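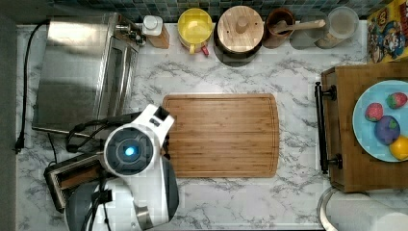 What We're Reading This Month

I have a soft spot for long family novels, the kind where you need the little tree at the front and keep flipping back to it with your thumb. So when Yupin Pongsiri pressed a copy of Clodia into my hands after our last meeting and told me to clear my evenings, I did as I was told, and I'm so glad I did!

Clodia is the second novel by Mayuree Chaiyaporn, and it follows a woman who comes home after 26 years away to settle her mother's house and ends up staying to run the family's bookbinding shop. That sounds quiet, and for the first hundred pages or so it is. Clodia sorts papers. She argues with her brother Thaweesak over a set of chairs neither of them wants. She writes letters to a friend named Rurimon and doesn't mail them (I loved those letters – they're the funniest thing in the book, and then quite suddenly they aren't funny at all).

What won me over was how patient the writing is with difficult people. Thaweesak behaves badly for most of the story, and I spent several chapters wanting to shake him. Then there's a long train ride near the middle where he talks to a stranger about their father, and I had to go back and reread every scene he'd been in. I do like it when a writer makes me feel I judged somebody too fast.

It isn't perfect. The chapters set in the past run a bit long, and there's a cousin who turns up with a secret and then wanders off again as if the author had forgotten her. Yupin disagrees with me about the cousin. We talked about it all the way to the parking lot and then stood by her car talking about it some more – I suppose that's a recommendation in itself.

If you read Sosier, her first book, you'll recognize the dry humor and the way meals keep getting interrupted. If you haven't, don't worry, the two stories aren't connected and you can start with either one. Sosier is shorter and sadder. I'd save it for a rainy weekend.

We'll be discussing Clodia on 12/06/2025, in the back room as usual, starting at 7. Please try to get at least as far as the train ride, and bring a passage you'd like to read out loud. Short ones are best, though I know I'm the worst offender there.

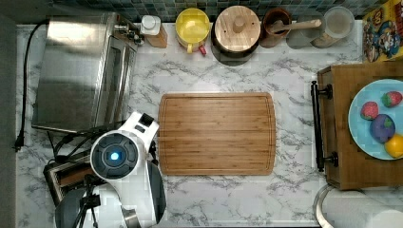
Do I need to finish the book before I come?

You're welcome at any stage, but we will be talking about the ending. Those who'd like to avoid spoilers can join us for the first part of the evening, when we'll stick to the opening chapters and the letters.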